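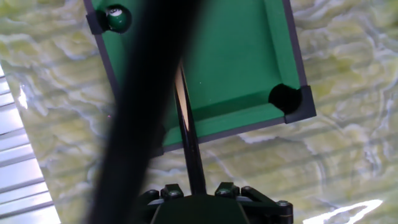 # Lodberg Two-Finger Bench Arm

**For small shops, teaching labs and anyone who has ever been told the robots are coming for the dishes.**

The Lodberg is a table-mounted arm with a two-finger gripper and a small camera at the wrist. It picks things up, holds them, moves them and puts them down. On a good day it does all four in that order.

We sell it to people who want to find out which of their chores a machine can take over. The answer is a shorter list than the trade shows suggest, and we would like you to read it before you order.

## What it does well

Give it one object, the same shape every time, in about the same spot, and it will keep going long after you have lost interest. Our customers mostly use it for:

- moving parts from a tray to a fixture and back
- holding a stick, brush, probe or pen at a steady angle
- pressing one button on one machine, many times
- sorting items that look nothing like each other
- loading a label printer (the upright kind, with the wide slot)

Ilgın Ersoy runs ours on a bench that packs hinge kits. It places the bag of screws in the box, and she places everything else. She describes this as a fair division of labor, considering what she was doing with the bags before.

## What it does on some days

- **Folding towels.** Small ones, flat, one at a time, from a start position you have set up by hand. By then you could have folded the towel.
- **Loading a dishwasher.** Plates, yes. Mugs, usually. Forks go in, though we make no promise about the basket.
- **Wiping a counter.** It wipes very well. Whether it wipes the part with the jam on it depends on how much time you spent training it on jam.
- **Opening drawers.** Bar handles are fine. Round knobs are a conversation.

## What it doesn't do

Fitted sheets. Matching socks. Anything inside a handbag. Clear packing tape, in either direction. It will not iron, and please stop asking Jannik at the support desk whether it could hold the iron "just for a second."

It also does not cook. Dilek Kahraman on our test bench got it to stir a pot of cold oatmeal for a whole afternoon, and we were all proud of it, but somebody else had to turn on the stove.

## Why so many of our tests look like games

Because a game tells you when you've missed. A shirt can be folded badly in a hundred ways and still be called folded, usually by the person who folded it. A ball is in the pocket or it isn't.

Tabletop pool is a nasty little test for a gripper. The cue has to stay put between two fingers, the arm has to line up on a ball at the other end of the felt, and then it has to move fast after an entire career of being told to move slowly. Long thin tools are where most cheap grippers give up: the shaft rolls, the tip drifts, and the error at the far end is many times the error at the fingers. Brooms have the same problem. So do paint rollers, spatulas and those grabby things for high shelves.

If you are shopping around, ask any seller to show you their arm using a stick. Then ask to see it again.

## Specifications

| | |
|---|---|
| Reach | 555 mm |
| Gripper opening | 82 mm |
| Holding time, unattended | 15 minutes, then it rests |
| Power draw, working | 245 W |
| Mounting | Clamp or four bolts |
| Camera | One, at the wrist |
| Emergency stop | Large, and easy to find with an elbow |

The resting period is a motor temperature limit. You can change it in the settings, and the settings will ask whether you're sure. Be sure.

## Setting up

Clamp the arm to something heavy. A folding table is not heavy, and the first fast move will teach you both this.

Lighting matters more than most buyers expect. Shiny counters and polished stone patterns throw glare into a wrist camera, and a glare patch can look a lot like an object if you're an arm and nobody has told you otherwise. A plain matte mat under the work area solves most of it. So does closing the blinds.

Keep the wrist camera's view in mind when you place things nearby. A lamp stem or a stand that seems well out of the way from your chair may sit right in front of the lens.

Teaching it a task means guiding it through the motion yourself, over and over, with small changes each time. Plan on a morning for something simple. Lizeth Tamayo, who writes our training notes, suggests stopping when you start doing the task badly on purpose to see if it copies you. It does.

## What's in the box

- Arm with gripper attached
- Wrist camera and cable
- Bench clamp
- Emergency stop button
- Spare finger pads, one pair
- Hex key -- a decent one, so don't throw it in the drawer with the others

The Brosero soft pads and the Kaplan long fingers are sold separately. Choose the pads for fruit and glassware, and the long fingers for reaching into bins. They can't be fitted at the same time. People have tried.

## Before you call us

**It drops things halfway.** Check the pads for dust, then raise the grip force one step. One.

**It reaches to the left of everything.** Somebody bumped the camera. Run the calibration card again.

**It won't start in the morning.** The stop button is still pressed in from last night. This is most of our calls.

**It's slower than I am.** Yes.

## Trials and returns

Try it for a month on a chore you already hate. If you hate it more by the end, send the arm back in its own carton with the clamp and the hex key, and İlker Coşkun in returns will sort out the refund. Paster bench stands ship separately and have to come back the same way, on their own label.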